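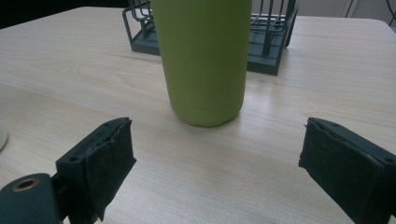 4. Setting up the Hulier water filter jug

4.1 Before first use

The cartridge for the Hulier jug is packed separately, in a sealed bag. Please do not open the bag until you are ready to do the steps below. Cartridges of the older Correa type look similar but they do not fit, and you must not press them in by force.

1. Wash your hands.
2. Take the lid, the funnel and the jug apart. Wash them by hand with warm water and a little washing-up liquid, then rinse well. The lid is not suitable for the dishwasher.
3. Open the bag and take out the cartridge. Some black dust on the outside is normal. It is carbon from the filling and it is harmless.
4. Put the cartridge in a bowl of cold water, with the holes upwards, and leave it for 10 minutes. Small bubbles will come out. Shake it gently under the water until the bubbles stop.
5. Place the cartridge in the funnel and push it down until you feel that it sits firmly. The arrow on the cartridge must point to the spout.
6. Fill the funnel with cold tap water and let it run through. Pour this water away. Repeat one more time. You may give this water to your plants.
7. Fill the funnel a third time. This water you can drink.

Note: If the water runs very slowly, there is probably air in the cartridge. Take it out and repeat step 4.

Caution: Use only cold water from the tap. Hot water damages the filling, and it will release again what it has collected before.

4.2 Setting the reminder

The reminder is in the lid. It does not measure the water, it only counts the days.

1. Remove the plastic strip from the battery cover.
2. Press the button and hold it until 4 bars appear.
3. Let go. One bar will disappear each week. When the last bar is flashing, change the cartridge.

If you changed a cartridge early, for example after a holiday, hold the button again so that the bars start from the beginning. Code 243 on the display means that the battery is low.

4.3 Daily use

Keep the jug in a cool place and out of the sun. Filtered water should be drunk within 2 days. It has no chlorine left to protect it, so please treat it like fresh food. When you pour it into another bottle, wash this bottle also every day, and the cap with its seal as well.

If the jug was standing unused for longer than this, empty it, fill it once, pour the water away and fill again.

Caution: The filter does not make unsafe water safe. If your supplier tells you to boil the water, boil it first, let it cool down completely and only then filter it.

4.4 Spare parts

Cartridges, lids and seals can be ordered from Fakia or from Nandex. For a lost funnel, please write to Paraschiva Ciobanu in customer service and mention the colour of your lid, as there are two sizes.

Text of this section: Gorazd Vidmar. Revised in June.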